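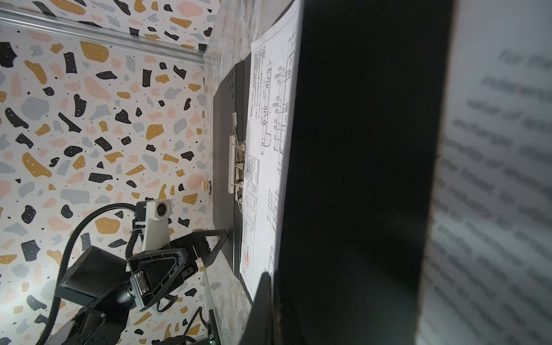 Wednesday, clipboard again. Wrist view, other arm waiting its turn.

47 good ones today, out of the 300 I promised by the end of September. At lunch I told Elvira Palomino we were ahead, and she looked at the tally sheet long enough that I went and got more coffee.

The task is paper. Move the clipboard, square up the drawing, open the clip, get the sheet out without creasing it. I do it all through the two leader arms, hunched over like a man playing a very slow accordion, and the real arms copy every bad habit I have. I hadn't known I hesitate before I pinch anything. Watched ten runs back and there it is every time, a little hover, as if asking the paper's permission. So now the policy is going to hover too. My mother does the same thing with cookies.

The spring clip is the enemy. By hand it takes half a second and no thought. With two grippers and no feeling in either one it takes me most of a minute, and twice this morning I had the clip open, the sheet free, and then let go with the wrong hand. Threw those out. Elvira says keep some fumbles if I recover from them, since the robot will fumble too. Fine, I have a rich supply.

Selleck wants the drawings handled "as an inspector would." I have met their inspector. He licks his thumb.

Tried driving from the wrist view alone after three o'clock, to see what the robot sees. Mostly it sees gripper. A big dark slab of it over the page, and a bit of drawing peeking out beside it if you hold your elbow right. I got the sheet on the fourth try and felt like a surgeon, then bumped the clipboard on the way out. Learned to come in lower and turn the wrist late. Wrote that on a sticky note, which I have since lost.

Shoulders bad. Foot pedal still sticks on stop, so a few runs end with several seconds of me swearing at it, motionless. Must trim those before the Marchetti people come by.

Tomorrow: flip the sheet over. 80 of those, if the clip lets me.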